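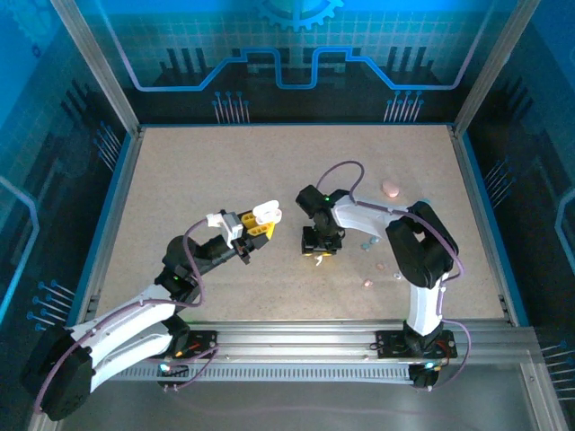 Collection Bench FAQ

This page answers the questions we receive most often from groups contributing demonstrations to the Tranddale manipulation set. It covers recording, labelling, review and release. Wiring, firmware and mounting are covered in the Hurko bench manual. Last revised 8/24/20.

What is a demonstration?

One continuous recording of a task performed on the bench, from the start pose to the end pose, with the joint positions, gripper commands and camera stream stored together. The operator drives the arms; the policy does not run during collection. A recording that has been paused and resumed is two recordings and should be filed that way.

How many demonstrations are in the current release?

The release contains 1911 demonstrations. Of these, 1881 passed review and are used for training. The remaining 30 are kept in a separate folder with their rejection codes, as several groups asked for them when testing filters of their own.

Which tasks are covered?

Pick and place of small loose items, handover between the two arms, sorting by colour, and clearing the work surface. Insertion tasks are recorded on the Serkotstead bench and have their own documentation. Please do not submit insertion demonstrations here, even if the bench geometry is the same.

Do the two arms need the same gripper?

No. The bench takes a different end effector on each side, and mixed pairs are encouraged. A policy trained on a single gripper shape tends to learn the shape. Gripper parts built from toy-construction pieces are accepted provided that the assembly is rigid, the piece list is included in the session file, and the tip offset has been measured after assembly. Measure it again whenever a piece is swapped. A bracket that has moved by one hole will spoil every handover in the session.

How is the tip offset measured?

Drive the tip to the calibration mark in the centre of the surface, record the joint positions, and repeat from the opposite side. The tool averages the two readings and writes the result to the session file. If the readings disagree by more than 2 millimetres, the tool refuses to write anything. Tighten the gripper and start over.

Can I use soft or crumbly materials?

Yes. Modelling clay, foam scraps and similar materials are useful because they deform and cannot be described by a fixed mesh. Enter the material as "deformable" in the object list. Do not enter a size; enter the mass before the session. Fragments that break off during a demonstration are not added to the object list, but the episode should carry the flag "debris".

Should the surface be cleared between episodes?

It depends on the session type. In a clean session, everything not named in the task must be removed before each episode. In a cluttered session, stray pieces may stay where they fall, and the operator should not tidy them into a pattern. State the type in the session header. The two types are sampled separately in training, and a cluttered episode filed as clean is one of the harder errors to find later.

How should objects be placed at the start?

Use the placement sheet generated by the tool. Operators who place objects by eye favour the side of their dominant hand, and the March sessions had to be reweighted for that reason. If a position on the sheet cannot be reached by either arm, skip it and record the skip.

Do the printed wall panels matter?

They matter more than we expected. Early policies trained against plain walls failed when the bench was moved to another room. Patterned panels block most of the room from view and give the camera a stable background, but a policy can also come to depend on the pattern. We therefore ask each site to rotate through at least two panel designs and to record the panel code in the header. Panels must be seated fully against the corner posts. A panel that leans will shift the background during an episode.

Can the camera be moved?

Not within a session. The fixed camera is calibrated once at the start, and any movement invalidates the remaining episodes. If the mount is bumped, end the session, recalibrate and open a new one. Small changes of viewpoint between sessions are welcome.

What do the indicator lights tell me?

For collection purposes, nothing that is recorded. Fault codes are read from the log. Do not cover the lights with tape, as this changes the appearance of the arm and has caused trouble with cross-site evaluation.

How should the cables be routed?

Leave enough slack for full wrist rotation. Cables are visible to the camera and will appear in training data in whatever position they are left, so varied routing is preferable to a single neat arrangement – within the limits given in the bench manual. A loop must never be able to catch on the opposite arm. Check this by driving both arms slowly through the handover pose before the first episode.

Are failed attempts useful?

Yes, if they are labelled. A missed grasp followed by a successful second attempt is a valid demonstration and should be marked "recovery". The current release has 131 of these and we would like more. An attempt that ends without completing the task should be marked "incomplete" and submitted anyway. Do not stage failures. Staged misses are easy to spot in the joint data and are rejected.

What happens if the grippers touch?

Light contact during a handover is normal. Contact that trips the current limit ends the episode automatically and assigns rejection code C. Inspect both tips before continuing, and redo the offset measurement if either has shifted.

How long should an episode be?

As long as the task takes at an unhurried speed. Idle time before the first movement is trimmed by the tool. Idle time in the middle is kept, so operators should decide on the grasp before they start recording.

Who reviews the submissions?

Review is done at Wattanapong by two reviewers working independently. Where they disagree, the episode goes back to the submitting site with both sets of notes. A site may contest a rejection once.

What licence applies?

The data may be used and redistributed for research. Attribution to the Tranddale set and the contributing site is required. Commercial users should contact the Wattanapong office before downloading.

Where do I send corrections?

Use the correction form in the upload tool and quote the session number and the episode number. Corrections sent without a session number cannot be processed.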